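Open day at the Bumberg seabird station

The ferry to Bumberg leaves at nine in the morning and takes two hours, so most visitors to the May open day arrived together and walked up the gravel road in one long line. The station stands above the west cliff. It was set up to watch the kittiwake colony and now runs live webcams on three of the ledges.

We began in the monitor room. The Lykkegaard camera has the best view, looking straight down on the nests, and it saves a still every few minutes through the season. Last spring's count on that side came to 1082 occupied nests. The Prurov camera is older and its lens collects salt – the staff climb down to clean it when the wind allows.

After lunch we took the path to the Wondside hide, nearly 600 meters along the top of the cliff. Guillemots were packed on the lower shelves and a few razorbills sat apart from them. A great skua came over twice and the kittiwakes went up calling both times. Bring gloves, even in May. The hide has no glass.

Back indoors there was soup, a shelf of old logbooks and a talk on ringing. The station ringed 211 chicks last summer, fewer than it had hoped for, as the weather closed the ledges for much of July.

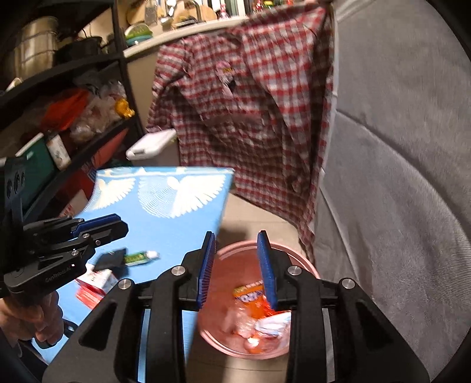

One reader wrote in that the Lykkegaard camera is worth watching after ten at night, when the adults come back in to the nests and it is still light enough to see them land. I have tried it since and the picture holds up until almost eleven.

The last ferry back is at five.

Contact | © Seabird Visits | Back to top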